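Vandance Tabletop Grill: Worth a Spot at Your Dinner Party?
7/5/21 | By Jinfeng Lü

I love a meal where everyone cooks their own bits at the table, and my favorite night out is the grill room at Uysal, where you sit for hours and nobody hurries you along. So when I saw that Vandance had brought out a tabletop grill for home use, I talked myself into spending $267 on it (I won't tell you how little talking it took!).

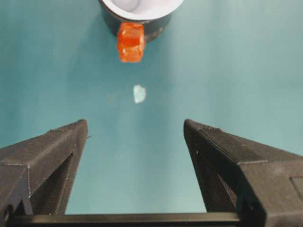 It runs at 1430 watts, heats up fast, and has five settings, of which I mostly use two. Thin beef and zucchini want the highest one. Chicken thighs do better one notch down with the lid on, and if you crowd them they'll steam and go gray, so please be patient and keep a bowl of pickles handy for your hungrier guests. The box says it feeds 6. I'd say four, or six who like to chat.
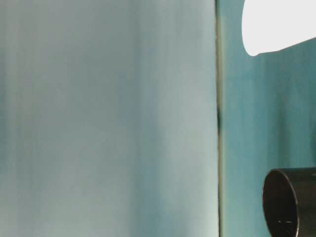 A reader who tried the earlier model wrote to ask whether the drip tray still sticks, adding that hers had needed a butter knife and some bad language every single time. I'm happy to report that mine slides right out, though it's shallow, and after a batch of pork belly you'll want to carry it to the sink with both hands and no conversation.

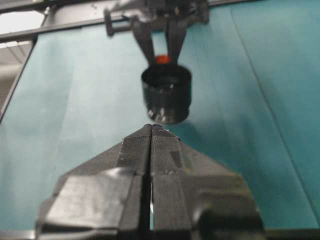

My one real grumble is the lid handle, a skinny metal loop that gets much too hot by the second round of meat. I went at it with heat-safe black tape from the hardware store, and my wrapping came out every bit as wrinkled and creased as what looks like tape on those two black fingers in the photo, but it does the job and I can lift the lid without hunting for a mitt. I still think Vandance should fix it. Otherwise I'm very fond of this grill, and it's coming out again in September for my birthday, with the Gullamum plum sauce I keep going on about.

Recent reviews
Gullamum Plum Sauce, Mild and Hot
Mosow Rice Cooker, One Year On
Lunch at Uysal: What to Order

Get new reviews by email. Enter your address to join our newsletter. Unsubscribe at any time.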